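Ticket 267 — Hand-held gripper pair, station 4, left unit closes late
Opened by: Fiona Matheson
Site: Trundalberg, second floor
Status: Monitoring
Priority: Normal

Reported
Left unit lags the trigger. Jaws start to close well after the pull and sometimes stop short of full travel. Right unit normal. Operator restarted both units twice, no change. Recorded jaw width on the left reads 3 mm at full close where it should read zero.

Log

July 17, 2023, 09:10 — Swapped the left and right units at the host end. Fault followed the unit, so the port and the host are cleared. Left unit pulled from use.

09:35 — Cable checked end to end with the tester. Continuity good on all conductors. Flexed the strain relief at the handle while reading the trigger value: no dropouts. Cable refitted.

09:50 — Trigger value at rest should be under 4 counts. Left unit sits at 31 and climbs to 100 percent only in the last part of the pull. Return spring is fine. Opened the handle. Sensor magnet had backed out of its seat and was riding on the edge of the pocket. Cleaned the pocket, reseated the magnet with a drop of retaining compound, left it to cure.

11:20 — Trigger curve now straight. Late start is gone. Short close is still there, so two separate faults.

11:40 — Removed the jaw cover. Slide rail had dust packed at the inner stop. Wiped it down and applied one thin line of the Dekgate light grease. Do not use the heavy grease from the Lewis kit on these rails — it holds dust and we have been through this before on station 2.

12:05 — Jaw width at full close reads 0. Ran open/close cycles for over an hour from the bench script. No short closes logged.

13:30 — Fingertips checked on both units. Left inner tip has a small nick, still within limits. Not replaced. Screws snugged by hand.

13:45 — Back to station 4 for the cup check. Procedure is unchanged: large cup first, then the small one, approach from the side, close until the width stops changing, lift, set down, open fully. 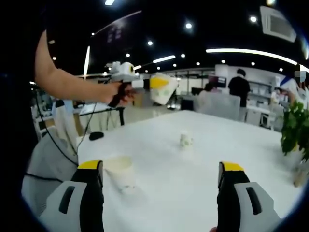 Use the same cups for every check on this station, otherwise the width readings can't be compared with the last sheet. Large cup deforms if the trigger is held past contact, and the width will keep creeping down. Read it at first contact.

14:20 — Cup check done. Left and right widths agree within 1 mm on both cups. Sheet saved under the ticket number in the Drano folder.

Open items
Add trigger rest value to the weekly check for all stations.
Order spare magnets and one set of tips.
Recheck the left unit's magnet seat in September, or sooner if the rest value goes above 4.

Ticket stays in Monitoring until the next weekly check. — F.M.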